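September, 16.40
Luzius Pfister, Paper and Binding Workshop

Entry on the wheat starch paste trials, second series. The first series was closed with the finding that the paste thinned too quickly in the jar and gave weak joints on the heavier spine linings. The purpose of the present series is to establish whether a longer cook and a finer sieve will correct this without making the paste difficult to brush out on thin tissue.

The starch used was the Bedutine grade, taken from the sack opened for the first series. A batch was made up with 126 g of starch and left to soak overnight in cold filtered water. The surplus water was poured off in the morning. Cooking was carried out in the double pan, with constant stirring by hand, for 60 minutes from the point at which the mixture began to thicken. The first series had been stopped at half that time. The colour passed from chalk white to a greyish, slightly glassy tone, and the paste fell from the spoon in a single sheet. It was covered and allowed to cool fully before sieving.

Sieving was done three times through the horsehair sieve. The third pass produced very little residue and may be left out in future batches intended for board work. For tissue repairs it should be kept.

Test strips were cut from the Flunik linen and from the lighter of the two Oso papers, in both grain directions, and pasted to offcuts of the grey board. Each strip was pressed under the iron weights between blotters. Blotters were changed at the first hour and again before the midday break. Strips from the short cook are stored with this book for comparison and are marked S; those from the long cook are marked L.

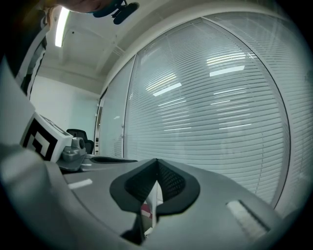 Pfister, reading the entry over before it was filed, objected that the L strips had been pasted with a fuller brush than the S strips, and that the better hold on the linen might owe as much to the quantity laid down as to the length of the cook. The objection is accepted. The linen strips will be repeated with the paste weighed out for each.

On the Oso paper the difference is less open to doubt. The S strips lifted at the corners when flexed, and the L strips tore within the paper before the joint gave way. Cockling was slight in both sets and was confined to strips cut across the grain.

The diluted portion, let down with water to the thickness of single cream, brushed out evenly on the tissue and left no visible shine when dry. A tide line appeared on one sheet where the brush had been overloaded.

The volume now on the Sorensen repair, item 893 in the workshop register, is not to be lined until the repeat has been read. Its text block may be cleaned and the old animal glue softened in the meantime. The loose endpapers are in the flat drawer, interleaved.

Remaining paste from this batch is in the cold store under a layer of water, lid dated. Water to be changed daily. Discard at the first sour smell, whatever quantity is left.

To order: blotters, heavy weight; one stiff brush for the sieve.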